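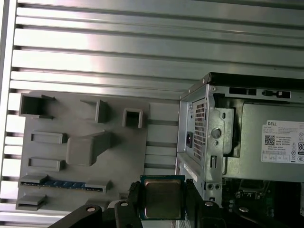 Sondorar 那边看完上一批数据后回话说，抓取段的样本已经够多了，再加意义不大，他们缺的是从夹具板到机箱这一段的中间姿态，尤其是夹着 CPU 停顿、修正方向的过程，希望我们不要把停顿剪掉。

1月8日

回话是上午收到的，跟我们自己回放时的感觉差不多。12月那批录得太顺，操作的人手熟，夹起来就直接送过去，中间几乎没有修正动作。模型学到的也是一路不停，位置稍微偏一点就不知道怎么办，会在插座上方来回小幅摆。

今天开始按新办法录。改动记在下面，换班的人先看完再动手。

一、起始位置。夹具板不动，还是竖着装在型材面板上。手臂的起始姿态改成每条都不一样，从 Fondance 的姿态表里抽，不要自己凭感觉摆。凭感觉摆的结果上个月已经看过了，全挤在右上那一小块。

二、停顿。CPU 夹起来以后，在夹具板和机箱之间至少停一次，停的地方随意，停下来之后做一次小的方向修正，再继续走。停顿不要超过两秒，太长的话后处理会当成空闲段切掉。Iordache 的切分脚本阈值还没改，改之前先迁就它。

三、夹持。两指夹基板两侧的边，不要压到金属顶盖。夹歪了不用重来，照样录完，标签里选“偏夹”。以前歪了就删，现在想想是浪费。掉了的也留，选“掉落”，但掉到主板上的要停下来检查针脚，再决定后面还能不能继续用这块板。

四、放置。对不准可以退回来再试，最多退两次，再不行就放弃这条，标“未完成”。不要硬压。

上午录了19条，能用的14条。剩下的5条里，3条是时间戳对不上，腕部相机和关节数据错开了，重启采集程序以后正常。另外2条是我自己忘了换起始姿态，重复了前一条，删掉了。

时间戳的问题以前也有，一直没查清楚。今天看日志，错开都出现在程序连续开了比较久之后，怀疑是缓冲区没有清。先定个土办法：每录6条重启一次采集程序，重启后空跑一遍看偏差，偏差正常再接着录。等有空了再正经查。

下午接着录，换了一种光照，把工位右边的灯关掉，只留顶灯。型材面板是拉丝铝的，反光很厉害，灯一换整个背景的明暗都变。原来担心这个会干扰训练，考虑过贴一层哑光膜。跟 Sondorar 商量之后决定不贴，反光就让它反光，多录几种灯就行。电源的金属外壳和标签也一样，不遮。

CPU 顶盖在某些角度下会发暗，颜色跟黑色手指靠得近，分割模型有几帧把顶盖的一角算到手指里去了。人工改标注的话太慢，先把这些帧号导出来，放在共享盘的待查目录里。如果比例不高就不管。

关于夹具板：内存槽那一段这一轮用不到，但不要拆。下一轮要做内存条，到时候还在同一块板上取放，背景保持一致比较好。板上其他的台阶和垫块也是，看着碍事，别自己拿刀修。上次有人修过一次，尺寸就跟图纸不一样了，标定又重做了一遍，花了半天。

手指的问题。左指安装座上的螺丝下午紧过一次，录到后面感觉夹持有点晃，停下来摸了一下，确实松了小半圈。紧完之后重新做了零点。紧之前的那几条没有删，备注里写了“左指松动”，训练的时候要不要用，由 Elto 那边定。以后每天开工前两边都紧一遍，写进检查单。

遥操作手感：慢速档下腕部转动有迟滞，松手以后还会多转一点。做方向修正的时候很明显，容易修过头再修回来。这种来回到底算不算好样本，意见不统一。我的看法是少量留着没坏处，但不能每条都有，否则模型会以为靠近插座就应该抖。今天下午的数据里这种情况偏多，明天把慢速档的滤波调低一级再比较。

标签表更新：
完成
完成（有退回）
偏夹
掉落
未完成
设备异常（必须写备注）

旧标签“失败”停用。它把掉落、没对准和程序崩溃混在一起，后来想分也分不出来。12月的旧数据里还有，谁看到了顺手改一下，拿不准的先放着。

训练那边今晚会用上午能用的数据先跑一个小的，只看中间段的轨迹像不像样，不看成功率。数据量太少，成功率现在看也说明不了什么。

明天要做的：
滤波调低一级，录一组对比。
问 Iordache 切分阈值什么时候能改。
把机箱的位置往外挪一点，重新标定，再录一组。现在机箱一直在同一个位置，模型很可能只是记住了路线。
备用的手指垫片找出来，放到工位抽屉里。
共享盘快满了，12月的原始视频转到冷备份，转之前先核对校验值。

收工时手臂已回零，采集程序已退出，机箱侧板没有装回，明天接着用。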